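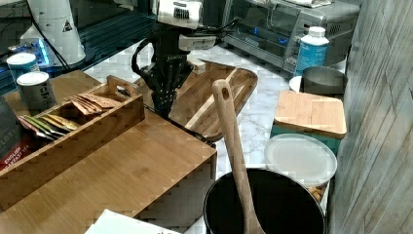
Figure 1. Tea sachets in a wooden organiser on a kitchen worktop.

3. Methods

3.1 Setting and sample

The Retamal survey was set up to look at evening caffeine and sleep in adults who work changing shifts. Most earlier work on this question has used students or office staff, whose bedtimes move very little from one day to the next. People on rotating shifts may have their last hot drink at seven in the evening one week and at four in the morning the next, and questions written for daytime workers do not deal with this well.

Respondents were recruited in two towns, Drondetden and Idden. Both have a hospital, a bus depot and several large warehouses, and in both a good share of working adults do at least some nights. Invitations went out through employers and through general practices. Adults were eligible if they had worked a rotating pattern for at least six months, were not pregnant and were not taking prescribed sleep medication. The survey opened in October and stayed open until each employer had completed one full rotation of its shift pattern.

In total, 1,206 people returned a questionnaire with enough answers to be used. Of these, 178 worked permanent nights by the time they replied, having changed pattern after they were invited. We kept them in the sample but analysed them separately, as their sleep times were much more regular than those of the main group.

3.2 Questionnaire

The questionnaire had 24 items and could be filled in on paper or online. The first part covered age, job, household and shift pattern. The second part asked about drinks. Respondents listed every drink containing caffeine that they had taken in the six hours before their main sleep, for the last three sleeps they could remember clearly. They gave the kind of drink, the size of the cup or can, and the place where they drank it.

We asked about place on the advice of the pilot group. Several people in the pilot said that they drank very differently at home and at work. At work, tea and coffee came with breaks and were often taken whether or not the person wanted them. At home, the choice depended more on what was in the cupboard and on what other people in the house were having. A question about the drink alone would have missed this.

Tea was a particular problem in the wording. Many respondents in the pilot wrote 'tea' for any hot drink made with a bag, including fruit and herbal infusions with no caffeine in them. In the final version, black tea, green tea, decaffeinated tea and herbal infusions each had their own line. A respondent who ticked more than one line was asked which drink came last before sleep.

The third part used the Prutetti sleep scale, which asks about time taken to fall asleep, waking during the sleep period, and how rested the person felt on getting up. The scale was written for use with shift workers and refers throughout to 'your main sleep', never to 'night'. Higher scores mean poorer sleep.

3.3 Estimating caffeine

Caffeine was estimated from the kind of drink and the size of the serving. We used one standard value for each drink, taken as the midpoint of the published range. This is a rough method. The strength of home-made tea and coffee varies a great deal, and we had no way of checking how long a bag had been left in the cup. Respondents were asked whether they usually took their drinks weak, medium or strong, and the estimate was moved down or up to match. Where this answer was missing we used medium.

Energy drinks and caffeine tablets were entered by product name where the respondent gave one, and as a general category where they did not. Chocolate and cola were recorded but left out of the main estimate. Adding them back in made no difference to the order of the groups — see Table 2.

3.4 Analysis

The main outcome was the Prutetti score for each reported sleep. As most respondents described three sleeps, we used a model that allowed for repeated answers from the same person. Age, shift pattern, number of children at home and smoking were included throughout. Alcohol in the same six hours was added in a second model, as it is known to affect both falling asleep and staying asleep.

We compared sleeps that followed a drink at home with sleeps that followed a drink at work, and then repeated the comparison within people who had reported both. The second comparison is the stronger one. It removes fixed differences between people, such as a general tendency to sleep badly, though it cannot remove differences between one working day and another. Answers from the two towns were pooled after checks showed no clear difference between them in age, job type or shift pattern.

Incomplete drink lists were handled by leaving out the sleep concerned, while the respondent's other sleeps were kept. The analysis plan was fixed on Aug 11, 2022, before any replies had been opened.

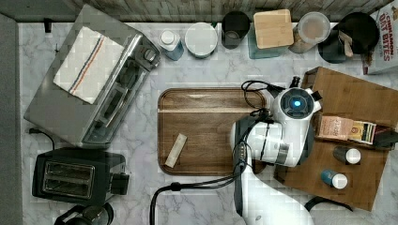
3.5 Ethics and consent

All respondents gave consent on the first page of the questionnaire and could skip any item. Employers were told how many of their staff had been invited but not who had replied. Names and addresses were held apart from the answers and were destroyed once the prize draw had been completed.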